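Teltska Under-Sink Water Filter: A Long-Term Review

I put off buying a water filter for a very long time. The water in Lelstead is perfectly safe and everybody who lives here will tell you so, usually right before they mention the taste, which to me has always been a little like a garden hose left out in July. We drank it anyway, made coffee with it anyway, and bought far too many bottles of the sparkling stuff when company came. Then the pitcher filter in our fridge cracked down the side, and I finally sat down one evening and ordered the Teltska.

It's a two-stage system that lives in the cabinet under the sink and feeds your regular cold tap, so there is no extra little spout to drill a hole for (this sold me!). You get the bracket, the two cartridges, a length of braided hose, a plastic wrench and a bag of washers with more washers in it than I ever found a home for.
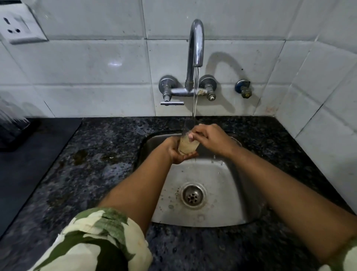
Installation took me most of an afternoon. The booklet says anyone can do it, and I suppose anyone can, but I'd have liked a clearer drawing of which way the shutoff adapter faces. I had it on backward the first time and got a nice slow drip onto the cleaning supplies. Once I turned it around and snugged it up with a real wrench instead of the plastic one, it was dry as a bone and has stayed that way. Do flush it for as long as they tell you, by the way. The first water through mine was gray with carbon dust, and it kept on being gray well past the point where I got impatient.

Now the taste. Oh, I'm so pleased with the taste! The hose flavor is gone completely, and my morning tea has lost that odd film on top. I should say that it does not soften the water, and the box never claims it will, so if you were hoping to be rid of the scale in your kettle you'll want something else. My kettle is as crusty as ever.

Flow is a bit slower than it was. Filling a pasta pot takes some patience now, though for a glass of water or a rinse I don't notice a thing.

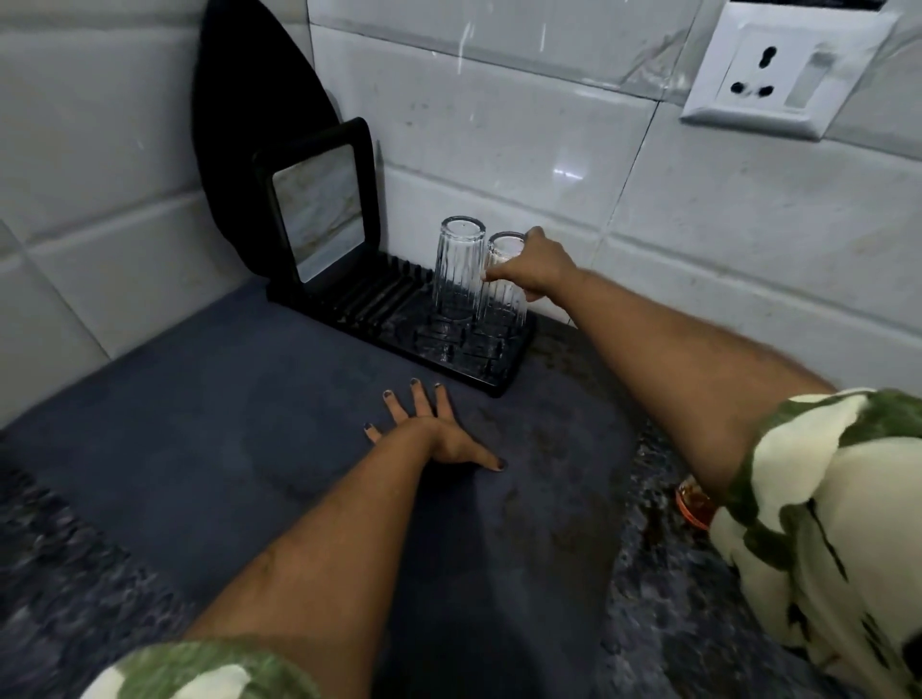

Photo: Rusnák Home & Kitchen

The cartridges are where the money goes, of course. There's a little counter on the housing that tracks gallons, and mine read 1,217 when the light went from green to amber. A replacement set comes in a box of 2, and you twist them off a quarter turn and twist the new ones on. It took me 4 minutes, with a towel underneath to catch the spill. I did try the cheaper Purov cartridges, which are sold as a match, and they fit all right, but the twist felt gritty and I went back to the Teltska ones after that.

Would I buy it again? Yes, I would, and I've already talked my sister into one for her place. I'd just keep a proper wrench handy and clear out the cabinet before you start.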